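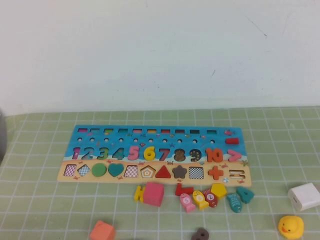 Counting board, sea design, with slots and peg holes along the top edge.

Talks > Early number > Speaker notes: Number lines, number tracks and the first 18 weeks

Speaker: Peninah Barasa
Slot: 40 minutes plus questions. Morning session, starts 9.30.

Opening (3 min)

State the topic: how children move from saying number words to using them as positions on a line. Scope is reception and the first term of year one. Not covering written methods. Not covering dyscalculia screening, which has its own session after lunch.

Ask for hands: who uses a number line daily, who uses a track, who uses the two words for the same thing. Expect most hands on the last. Move on without comment.

Slide 2. Track against line (5 min)

A number track has a cell for each number. Counting a track means counting cells. A number line has marks, and the number belongs to the distance from zero. The cell labelled 5 is the fifth cell. The mark labelled 5 is the end of the fifth interval, and it is the sixth mark if zero is shown.

Common error: child asked for 5 + 3 puts a finger on 5, says "one" on 5, and lands on 7. On a track this can be corrected by covering the cells already used. On a line it needs the jump to be named as the thing counted. Draw both on the flip chart. Do not use the projector for this part, the pen is too slow.

Slide 3. The counting principles (6 min)

Go through in order: stable order, one-to-one, cardinal, abstraction, order irrelevance. Spend the time on cardinal. A child who counts seven objects correctly and, asked how many, counts again, has the first two principles and may not have the third. The "give me" task separates these cases better than "how many". Say how it is run: tray of counters, ask for four, then six, then five. Do not prompt for a check until the child stops.

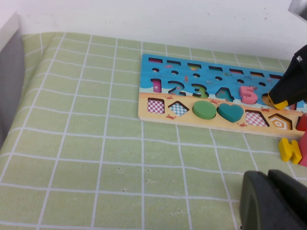 Numerals are a separate load from number words, and they should be assessed separately. A child may say the sequence to 20 and recognise only three or four written digits. The usual order of difficulty in our records has 6, 9 and 2 as the late ones, mostly through reversal. Inset boards help with recognition by shape, up to a point. On a board like this one the pink 1 sits in its own slot, and a child can learn to place it by outline alone without attaching any quantity to it. Check by asking for the numeral away from the board, on plain card, then ask for that many counters. Record the two results in separate columns.

Slide 5. Plovine school data (8 min)

Sample: 1037 children across the schools that returned both sheets. The full set was 3046 but the remainder had one sheet only and are left out of the paired figures. Say this before showing the chart.

Point to the gap between reciting and "give me". It is widest at the start of term and has mostly closed by week 18. The numeral column closes more slowly. No claim about cause. The schools chose their own materials and we did not control for this.

If asked about the Vlachou scheme: it uses tracks to 10, then moves to an unmarked line. The Elura scheme goes to the line at once. The samples are too uneven to compare. Do not be drawn.

Slide 6. Moving to the empty line (8 min)

Sequence used in the Arno workshops:

1. Bead string, 20 beads, colour change every five.
2. Bead string laid over a marked line. Pegs go in the gaps between beads.
3. Marked line alone.
4. Line with 0, 5 and 10 only.
5. Empty line.

Stage 2 is the one that gets skipped. The gap is where the mark falls – this is the whole point of the stage. Demonstrate with the string from the box. The box also has spare pegs. Allow two minutes for the tables to try it.

Slide 7. Estimation (5 min)

Show the 0 to 10 line, ask the room to place 7. Then 0 to 1000, place 500. Adults have no trouble with either. Young children commonly spread the small numbers out and squash the large ones together. This evens out with experience of the range in question, so a child may be even on 0 to 10 and uneven on 0 to 100.

Close (5 min)

Repeat the assessment sheet location. Paper copies at the door, A4, two sides. Questions.

Comments

mgt_reception: Is the sheet in an editable format? Our columns are in a different order.

Dunstan P: Slide 3, what do you do if the child hands over the whole tray every time? I have two who do this.

Peninah Barasa: Record as "all" and drop to asking for one, then two. Editable version will go up in May.

K. Lowrie: We skipped stage 2 last year. Going back to it.

This site uses cookies to remember your settings. Accept | Manage choices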